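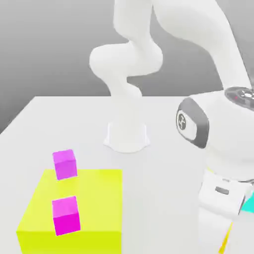
2023-07-23

**Interim Report to the Vikgate Fund: Ciserstead Household Water Testing Program**

This report covers the second period of the grant, beginning in March. It follows the reporting headings supplied by the Fund. The financial statement is submitted separately.

## Purpose of the grant

The grant supports free testing of private wells in and near Ciserstead. Many homes outside the town limits are not connected to the public supply, and their owners are responsible for the quality of their own water. The program offers each household a test for lead, nitrate and coliform bacteria, along with a written explanation of the results.

## Work completed

The target for the full grant term is 400 households. At the close of this period, 300 had returned a sample and received a results letter. Enrollment was strongest along the river road, where older shallow wells are common. It was weaker in the northern part of the district. Many of the homes there are rented, and the tenants who contacted us often needed the owner's permission before taking part.

Sample kits were sent out by mail and were also available at the town library. Laboratory work was carried out by Stastico under the agreement approved at the start of the grant. Results were returned within the agreed time except in the first weeks of spring, when a shortage of nitrate reagent delayed one group of samples. Affected households were told of the delay by letter, and those whose samples had passed the holding limit were sent a new kit at no cost.

The results letter was rewritten during this period. The earlier version listed each reading beside the legal limit for public water, and several residents called to ask whether a reading just under the limit was safe. The new version states in plain terms whether action is advised - and, where it is, what to do first.

## Follow-up with households

Fifty households received results that called for further action. Each was offered a second test and a telephone appointment. Most of the problems concerned bacteria in wells with damaged caps or poor drainage at the wellhead. Repairs fall outside the grant, but households were given a list of licensed well contractors and details of the county loan plan.

## Changes to the plan

We request approval for 2 changes:

- Move the unspent part of the printing budget to postage, where costs have risen.
- Extend enrollment in the northern part of the district until the end of the grant term, with a separate mailing to property owners.

Neither change affects the total award.

## Next period

The remaining kits will be offered first to homes with infants and to households that have never had a well tested. A summary of results by area, with no addresses shown, is being prepared for the county health office. A draft will be sent to the Fund for comment before it is released.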